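May, late evening

Got in before Florin and reran the stem task against the new build before anyone could touch the config. The planner we call Surdu had been taking 835 milliseconds to come back with a grasp on a single stem, and I wanted to see whether that was the network or the collision check. It was the collision check. It was still testing both fingers against every point in the cloud, including the back of the room. Cropping the cloud to the table and a margin past its edge brought it to 442. Not great, but the arm no longer stops and thinks halfway through the approach.

The crop caused its own trouble. The margin is measured from the tabletop plane, and when the plane fit is off by a degree the far corner of the table falls out of the crop. Then the planner believes there is free space where there is a vase. I put in a check that compares the new plane with the last good one and throws it away if the tilt has moved too much. Cosmin would like this done properly with a filter. He is right, but I wanted something running by lunch.

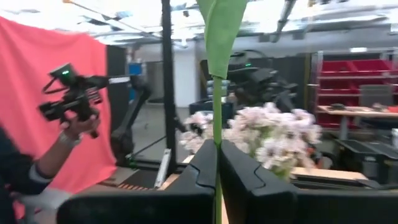
The wrist view is still the harder of the two for perception. Thin green things against a busy background come out of the depth camera as either nothing or a smear twice as wide as the stem. I have gone back to segmenting in color first and only asking for depth inside the mask, then taking the nearest cluster and ignoring the rest. When petals fall inside the mask the cluster jumps backward and the grasp point goes with it. I raised the minimum cluster size to 20 points. That helped on the straight stems and did nothing for the leafy ones.

Florin came in with the release notes for Cander, the teleop recorder. The timestamps now come from the controller clock and no longer from the logging machine. This is the change I asked for back in the winter. It breaks the replay tool, which still expects the old field, so I spent an hour on a converter. Old episodes can be read again. The joint streams line up, but the gripper stream is one sample late and I haven't found out why. I suspect the width value is published after the low-pass filter and stamped on the way out. Wrote that on the board so I don't forget it.

Lunch at the desk. Fletbridge called to ask for the success numbers and I told them they would get numbers when the scoring script stopped changing. They took it well enough.

Afternoon was clear glass, which I had been putting off. Depth goes straight through the vase and lands on the wood behind it, or it catches a facet and reports something floating. Andard, our scene model, handles this by fitting a vessel shape to the outline and trusting the outline over the depth. Fine when the whole outline is in view. From the wrist, close in, the neck leaves the top of the image and the fit slides down the body.
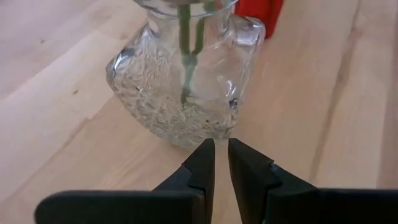

Why not just freeze the vase pose from the fixed camera and ignore the wrist once we are close? Because the vase gets nudged, and a frozen pose doesn't know about it.

What I ended up with is a blend. The fixed camera sets the pose before the approach, and the wrist is allowed to correct it sideways only, by no more than 10 millimeters. Height stays locked to the table plane. Any bigger correction stops the motion and asks for a fresh look. I ran it until Cosmin needed the cell. It stopped more often than I'd like, but when I went through the logs most of the stops were reasonable. Two were the plane check from this morning firing for no reason, so that threshold is too tight. Left it alone for tonight, one change at a time.

Cosmin and I disagreed over colored glass. He thinks it should share a class with the clear glass. I think the depth errors are different enough that the planner should know which one it is dealing with. We settled on one class with an attribute, and he is writing the migration. I relabeled a few fixed-camera stills to see how the attribute looks in the tool. The dropdown is slow and it forgets the last choice whenever you change objects. Filed a ticket.
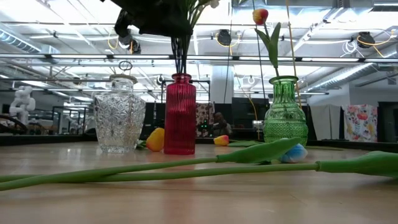 Clear, red and green glass on the table, with loose tulip pieces.

The loose heads and stems are a problem for the labels too. A stem with no flower on it still comes up as "flower" in our list, and the language side then asks the arm to pick it up by the bloom. I added "stem" as its own label and left the old one in place so the earlier data still loads. Someone will have to go back over the old episodes. Probably me.

Tomorrow: gripper timestamp first, then loosen the tilt threshold and rerun the same stems with the same seed. Ask Florin if the converter can go into the main repo or if he wants it kept separate. Remember to bring the other keyboard.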